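About us

Carrilho is a small airline services company. Ground handling, crew transport, cabin turnaround, lost property. We work for regional carriers mostly, the ones with two or three flights a day into an airport and no wish to put their own people there. Started with one desk and a borrowed van at Nastum airfield. Now 68 staff, four airports, vans are ours.

Page last updated May 9, 2019. Yes we know the old one still said "coming soon" under half the headings. Sorry if you found us that way.

What we do

Check-in and boarding. Our people at your desk, in your uniform if you want that. Most carriers do. Some would rather have ours (navy jacket, grey trousers, name badge) and that's fine too. Training on your booking system takes a week, sometimes less if we've used it before. We've used most of them.

Ramp. Loading, unloading, chocks, cones, steps, ground power. Turboprops and smaller jets. We don't do widebodies and won't pretend to. If you fly something bigger into Nastum, ring us anyway and we'll tell you who does it.

Cabin turnaround. Bins, seat pockets, galleys, belts crossed, toilets. On a 70-seat aircraft we allow twelve minutes with a team of four. Overnight deep cleans by arrangment, hangar or stand.

Crew transport. Hotel to terminal and back, any hour. Drivers are on our own payroll, not an agency. Crews like seeing the same face at four in the morning, or so they tell us.

Lost property. Grew into a department of its own, more on that below.

How it started

Macarena Villanueva was station manager for a carrier that pulled out of Nastum at the end of a summer season. Staff given a month. The other airline on the field, Grurnar Air, had been sharing the same check-in team and suddenly had no one to open its desk. Macarena offered to do it herself with three of the old crew, invoice at the end of the month, see how it went. It went alright. A second contract came that September, then the ramp work, then Flundel, where we're now the bigger of the two handlers.

The name is from the street the first office was on. People think it's a surname. Post still comes for Mr Carrilho, and someone in accounts has started keeping it in a folder.

She is still managing director and still does a desk shift most weeks, usually the early one. If you've flown out of Nastum on the first departure you have probably had your bag tagged by her.

Where we are

Nastum: head office, all services. First floor above arrivals, door by the car hire desks, ring the bell twice as the first ring doesn't always sound upstairs.

Flundel: check-in, ramp, cabin, crew transport. Office is in the old cargo building. Follow signs for freight, not for the terminal.

Two smaller stations, check-in only, open when there's a flight. Please don't send post there, it sits.

Lost property

Carriers used to leave this to whoever was on shift. A cupboard, a notebook, a shrug. We took it over for Grurnar Air first and then the others asked. Things left on board or at the gate get a number, a shelf and a line in the log the same day. The log is shared between all four stations so a passenger only has to ask once. We hold items for 35 days, then they go where the carrier's own rules say. Passports and bank cards are handled seperately and go out of our hands much faster.

Passengers can write or ring. Flight number, seat if you remember it, what the thing looks like. Colour helps more than brand. Collection is free, posting is charged at cost. 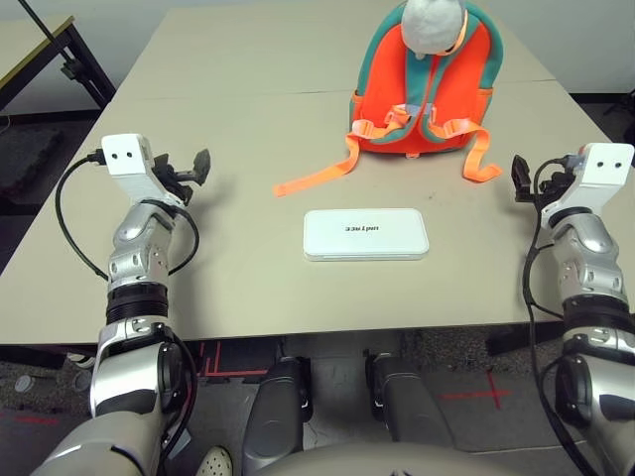

Child's backpack, orange and teal.

Please don't ring the airport switchboard about lost items. They can't see our log and will only pass you back to us. Hold luggage that never turned up on the belt is a different matter, that's a baggage claim and goes to your airline.

Working here

Shifts are posted three weeks ahead. Swaps allowed, tell your lead first. Nobody does a late followed by an early, that was a rule from the first month and it has stayed. Uniform and airside pass paid for by us. Parking too at Nastum, at Flundel there's a staff bus from the town.

We take on ramp and cabin staff before each summer and keep as many as the winter timetable allows. You'll need a background check going back five years so get your dates and references together before you apply, it's the thing that holds everyone up. Driving licence useful. Second language useful at the desks, not needed on the ramp.

Apprentices: two places a year, one at each main station. Mix of desk, ramp and ops room. Two of our present shift leads came in that way.

Safety and the dull bits

Every ramp shift starts with a briefing, even if it's the same four people as yesterday. Near misses get written up and read out at the next one, no names. Vehicles checked daily. We're audited by each carrier we work for, plus the airports, so there's nearly always somebody with a clipboard about. Insurance certificates and training records on request, ask the Nastum office and allow two working days.

Getting in touch

New contracts and quotes: ask for Macarena. A rough timetable and aircraft type is enough to start with. Single flights, diversions and charters, ring the ops room, staffed from first departure to last arrival. Jobs, use the form on the vacancies page, CVs handed in at the desk do get lost. Lost property has its own number, top of the contact page.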